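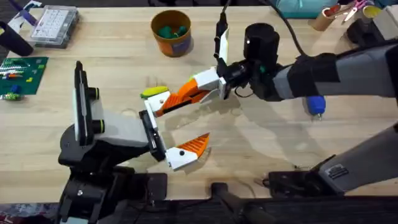 Sunday 3 June 2018 was set aside for re-sorting the small parts. The previous scheme dated from February and sorted by colour, which looks tidy and is slow to use. A green plate and a green clip are easy to tell apart by shape and hard to tell apart by shade, so finding one meant emptying the whole compartment.

The new scheme sorts by shape first and colour second. Teodor Cârstea suggested it after watching me look for a hinge. Common parts go in compartments, and anything I am using that day stays out in a cup.
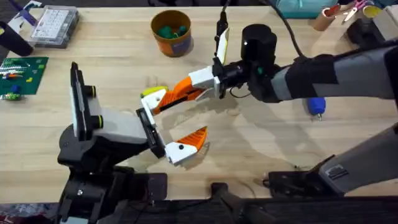
Sorting by shape needs more compartments than sorting by colour, and I had only the one box to work with. I moved the dividers to 60 mm spacing and merged the rarer shapes. The plastic organiser box now lives at the top of the table with the green baseplate, where both can be reached without standing up. Green pieces are the exception to the scheme. They are used most often on that baseplate, so they stay in the orange cup. The cardboard tubes and cups further along have not been assigned yet.

The tabletop is 1391 mm long, and I try to keep the middle of it for work. Storage creeps inwards if I let it. The old table at Bultside was 1204 mm, and most of that was boxes by the end.
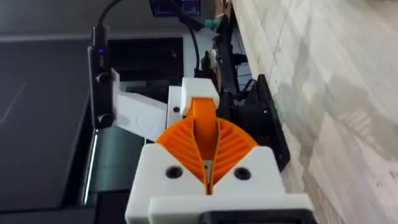
The bench, looking towards the cluttered part.

Labels are the next job. I tried Stisum paper labels on the old dividers and they lifted at the corners. The Datov ones are thinner and hold better, but the ink smears if handled within 2 minutes of printing. For now I am using masking tape and a pencil - ugly, but easy to change while the scheme is still settling.
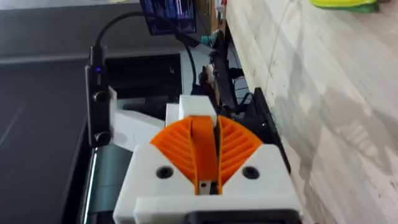 Once the labels have gone a month without changes I will print them properly. The hinges still need a compartment of their own. They currently share with the clips.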